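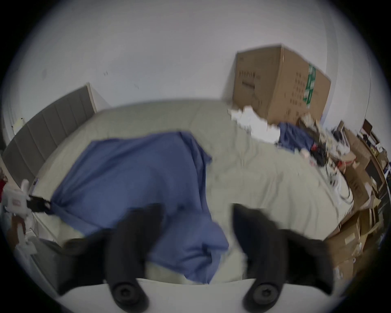
Figure 4. View from the right-hand gripper during two-handed work with a blue cloth on a bed. The left gripper holds a gathered corner.

4.2 Rules for the operator during cloth episodes

The rules in this section apply to all episodes in which a soft item is handled with two hand-held grippers. They were written after the first collection period in October, when we found that operators who had received the same training were still making different choices. The first version was prepared by Thu Đoàn and was only one page long. The present version, which we call the Muker rules after the apartment where they were first tried, is longer, but we have attempted to keep the language simple so that a new operator can read it in one sitting.

The first rule concerns the grasp. One gripper must hold the cloth at a corner or at a hem before the other gripper begins to pull. In Figure 4 the material is taut near the held corner, and long creases spread out from it across the cloth. We regard this kind of tension as acceptable. If the creases reach the opposite hem, the operator should give back some cloth before going on. We do not ask the operator to remove every wrinkle, and an episode is not rejected for wrinkles alone.

The second rule concerns visibility. The active corner should stay in the view of at least one gripper for the whole episode. This was the rule most often broken in the October material. The fingers of the gripper occupy the lower part of its own view, and part of the cloth can pass behind them, as it does behind the left finger in the same figure. Operators should therefore approach a corner from the side when the bed allows it. A short loss of view is permitted, but it must be noted in the episode log by the person who did the work and not by the reviewer.

The third rule is about the surroundings. Early drafts asked that the bed and the floor next to it should be cleared completely. Hok-lam Hsiao argued against this, and after some discussion we agreed with him. Homes contain boxes, bags, cables and other clothes, and a policy trained only on tidy rooms will meet these things for the first time when it is put to use. The current text allows other items to remain on the bed provided that they do not lie on top of the target cloth at the start. A second cloth of similar colour is also allowed. Such a cloth makes labelling harder, and the episode should be marked with the tag "similar item" so the labeller knows to check which piece is meant.

Cardboard on the floor is treated separately. It may stay beside the bed, but the operator must be able to step back without touching it. This is a safety rule and we do not make exceptions to it, even for an episode that is otherwise good. The same holds for loose cables on the walking side.

The fourth rule sets the limits of a session. An operator records no more than 24 episodes before a break, and the grippers are checked at the break. The check includes the screws at the base of the fingers, the movement of the jaws and the cleanliness of the lens. At the Tirdale site the check was at first done only in the morning, and we later had to discard material because a finger had become loose during the day.

We recognise that written rules cannot cover every case. When an operator is in doubt, the instruction is to finish the episode, mark it as doubtful and continue with the next one. Stopping in the middle was found to be worse for our purpose, as the partial episodes were difficult to sort afterwards. Doubtful episodes are reviewed together at the end of each batch of 100, and the decision is written beside the rule it concerns. The labelling of these episodes is described in Section 4.3.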